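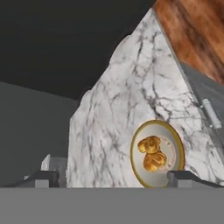
Our robotics club at the Orkurwood community college bought five seats of Ganudeck in November, and I have used it almost every evening with my students after that. It is a simulator for small robot arms. You build a task, you give the arm a controller, and you look if the controller does what you hoped. The task that my group likes the most is the coin one: the coin stands upright between the two finger tips, with a big block of white marble behind it, and the gold relief on the coin shines so nicely that the first-years wanted to change nothing else for a whole evening. I let them. After that we had to do the real work, and I want to write down what I think of the program for other clubs who are thinking to buy it.

Installation. On the newer lab computers it was quick. On the two old ones, Ganudeck complained of the graphics driver and then started anyway, with everything a bit slow. Marilou Panganiban, our second-year who takes care of the lab machines, put a lower shadow setting on them and now they are fine to work with. The installer asks for a licence file for every seat, and you must copy it by hand. For a school this is annoying.

The editor. I was using Semwal before, where you write the whole task in a text file, so for me the editor of Ganudeck is a big step forward. You drag an object in, you choose a surface for it, and you set its mass and its friction in a panel on the side. The marble and the wood grain come from the built-in library. I should say that the textures are not so fine when the camera goes close. The wood looks smeared and the marble becomes blurry along its border. The grey surfaces without any texture look cleaner, and for a class project I prefer them. My students do not agree with me at all.

Physics. A coin on its edge is a hard test for any simulator, and I was curious. With the default time step, our coin was trembling a little and after a few seconds it fell, even when nothing touched it. Tadhg Lenihan tried smaller steps for two evenings and found a value where it stays up. Then the simulation runs slower, of course, but it is still comfortable. I would like that the manual explains this better. There is one short page about contact settings and it is written for people who already know the answer.

For the club challenge, each team had 700 trials to close the fingers on the coin and lift it without dropping. The best team, Ilaria Fiore and Fergal Ó Riain, had 407 good lifts with their first controller. It was simple: close slowly, wait, go up. Most of their failures were from one finger arriving before the other and pushing the coin over. They have a second version now which corrects the position of the hand before closing, and I am waiting to see the numbers. Ganudeck writes every trial in a plain table, so the students can open it in a spreadsheet and argue with the real data in front of them. This is the feature I would miss the most.

Some things I don't like. The undo button forgets everything after you run the simulation. I lost a good layout twice in this way, so save before you press play. The camera also goes back to its default place each time you open a project, and the colours of the menu have very low contrast for students who don't see well. Grurkis, who make the program, answered my email about the undo in two days and were polite, but they gave no date for a repair.

The price. We paid 974 dollars for the five seats, for one year, with updates included. For our club this is a lot of money, and we had to drop one field trip from the program. Semwal costs less and it runs on any old computer, so if your students are already comfortable with text files, you can stay there with no shame. If they are beginners and you want them to have something moving on the first evening, I would pay for Ganudeck again.

I give it four stars out of five. I would change my mark if they fix the undo.

Thomas Valentini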